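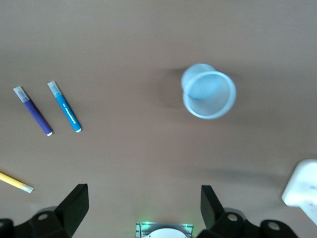 Open day at the Stisislow paper mill

The mill at Stisislow opens to visitors once a year, and on March 21, 2021 I finally got a place. Groups were kept to seven people and you had to book by phone. I had been trying to get in for two years, mostly to see the old drying lofts.

Getting there

From Druma the bus takes a little under an hour and drops you at the bridge. The mill is a ten-minute walk upstream on a gravel path. Drivers can use the field behind the gatehouse, though it was muddy and two cars had to be pushed out. There is no cafe. The closest place to eat is the bakery next to the bus stop, and it closes at noon on Sundays.

We signed in at the gatehouse, got a paper badge to write our names on, and waited in the old counting room. Our guide was Parveen Paul, who has worked at the mill since she left school and now runs the sheet-forming floor. She talked quickly and didn't mind being interrupted.

The vat room

The tour starts with the pulp. The mill uses cotton offcuts from a shirt factory in Nudska, delivered in bales and beaten in water for most of a day. The beater is a long oval tub with a heavy roller on one side. It was running when we came in, and we had to stand close to hear anything.

Next to it are two vats where sheets are made by hand. A worker dips the mold, lifts it level, gives it one shake in each direction, and lets it drain. The wet sheet is then pressed off onto a felt. On a good shift, two people make 576 sheets. One visitor asked what happens to the bad ones. They go back into the beater.

Two of our group tried it. The first sheet came out thick on one side and the second had a hole in it.

Pressing and drying

The stack of felts goes under a hydraulic press that was put in when the screw press cracked. The screw press is still there, with a rope around it. After pressing, the sheets are carried up to the lofts and hung over lines in small bundles.

The lofts were the best part for me. They run the whole length of the building, with wooden shutters on both sides that slide open to control the air. There are 105 shutters and each one has its number painted on the inside. In damp weather drying can take a week. The floorboards are uneven and the stairs are steep, so wear proper shoes.

Finishing and the shop

Downstairs, the sheets are sized with gelatin, dried again, and sorted by hand under a north window. The mill makes a heavy watercolor paper and a lighter writing paper, both sold under the name Seneviratne. The writing paper takes fountain pen ink well. I tried a broad nib on a test sheet and saw very little feathering.

The shop is one table by the exit and takes cash only. I bought ten sheets of the lighter paper and a packet of seconds. The next open day is planned for September, and booking starts a month ahead.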